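Brovum pauses home trials of two-armed household robot after grip release fault

JIMUMBERG, October — Brovum has paused all unsupervised running of its Clultari household robot following a fault in which the machine's left gripper failed to release a piece of furniture when instructed to do so. No person was injured. The company has notified every household taking part in the trial and is publishing the details known at this stage.

The fault occurred during an evening session at a trial home in Jimumberg. The robot had been asked to clear small items from a living room table. It steadied itself by closing its left gripper on the edge of the tabletop, a movement it is permitted to make, and picked up the first item with its right. When the task moved on, the left gripper stayed closed. The base of the robot then began to turn, and the table was pulled a short distance across the carpet before the drive motors reached their force limit and cut out.

The householder pressed the stop button on the remote handset, as set out in the trial agreement. The arms held their position, as they are designed to do, but the gripper could not be opened from the handset and had to be released by a Brovum engineer the following morning. The table was marked along one edge. Brovum has apologised to the household and is meeting the full cost of the repair.

The company's initial findings point to two separate causes. The first is a worn position sensor in the gripper, which reported that the fingers were open when they were closed. The second is a gap in the control software, which accepted that single reading and allowed the base to move without checking it against the load on the wrist. Either cause alone would have been unlikely to result in movement of the furniture. Brovum accepts that the second should have been found before the trial began.

There are 100 robots in the current trial. A review of stored records covering 1,668 sessions has found two earlier occasions on which the same sensor gave a false reading. In neither case was the robot holding anything, and the fault cleared when the gripper was next used. Those readings were logged but did not raise an alert. The alert settings have since been changed.

The following measures are now in place:

All robots in the trial will run only when a trained Brovum operator is present in the room.

The base will not move while either wrist reports a load, whatever the gripper sensor shows.

Gripper sensors will be replaced after 200 hours of use. The previous interval was 1,000 hours.

Every household will receive a manual release key and a printed guide to its use — the key opens the gripper without power.

Revised software is being tested in furnished rooms under operator supervision, with the left gripper brought repeatedly to the edge of a table and commanded to let go.
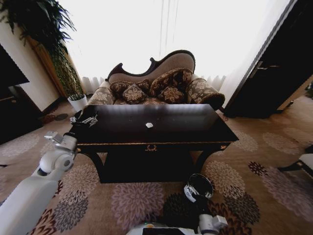
The tests are being observed by Carretero, an independent safety consultancy appointed by Brovum to examine both the fault and the company's handling of it. Carretero will have full access to the records, the removed sensor and the engineering staff concerned. Its report will be shared with trial households in full, and a summary will be placed on the Brovum website.

Unsupervised running will not resume until Carretero has confirmed in writing that the release fault has been corrected. Brovum has not set a date for this. Households that prefer to leave the trial may do so at any time without charge, and collection of the robot will be arranged at their convenience.

Participants who have noticed a gripper that is slow to open, or that makes a clicking sound on closing, are asked to switch the robot off at the base and contact the trial support desk. Lines are open from 8 am to 8 pm. Please do not attempt to pull the fingers apart by hand.

Notes to editors

Brovum designs and builds robots for use in the home. Clultari is a trial product and is not on general sale. Media enquiries should be directed to the Brovum press office in Jimumberg.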